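Recruiting for Senior Care: Handout 2, The First Conversation

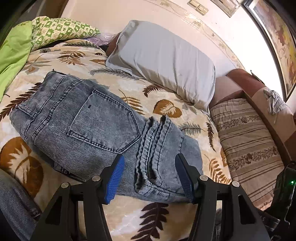 What we're covering today

Last time we wrote a job profile for a director of nursing. Now comes my favorite part of the whole course: picking up the phone! We'll look at how to prepare for a first call with a candidate, what to listen for, and what to write down afterward. Bring your profile from Handout 1, because you'll be marking it up as we go.

Before you dial

Read the resume twice. The first time, just read it. The second time, pencil in a question next to every job change. People in this field move for all kinds of reasons (a building gets sold, a parent gets sick, a new owner brings in a new team), and a short stay tells you very little until you've heard the story behind it.

Check the license next. Administrator and nursing licenses are handled state by state, and the lookup is usually free on the state board's site. Write down the status and the expiration date. If the candidate would have to move, find out what the new state asks for before you talk, so you can discuss the timeline with some confidence.

Opening the call

Ask if it's still a good time. Many of your candidates will be at work, and they may have residents or staff within earshot. Offer an evening slot if you hear any hesitation.

Then ask one wide question and be quiet. "Tell me about the building you're in now" is a wonderful opener! You'll hear about census, staffing, the last survey, the families, and often the thing that's bothering them most.

Case: the Clasasa search

Clasasa runs 7 communities and needed an administrator for its largest one, with 336 residents across assisted living and skilled nursing. The recruiter had two strong people on paper. Candidate A had managed bigger budgets. Candidate B came from Rajan, a much smaller operator, and had stayed through 3 changes of ownership.

On the first call, A talked mostly about occupancy. B talked about keeping the night shift together, and could explain how the schedule had been rebuilt and what it cost. The client had put staff turnover at the top of its profile, so B went forward first. A went forward too, a few days later, with an honest note about the difference. I love this case and we'll argue about it in class.

Notes after the call

Write them up within the hour. We'll use the Filero template, which has space for:
- reason for looking
- pay now and pay hoped for, where state law lets you ask
- notice period
- who else in the household has a say in a move
- exact words worth keeping, in quotation marks

Leave out age, health, religion, and family plans, even if the candidate brings them up.

For next session

Pair up and run a practice call of roughly 20 minutes, then trade roles. Turn in both sets of notes. Read the Furow packet on reference checks, at least through the section on former supervisors.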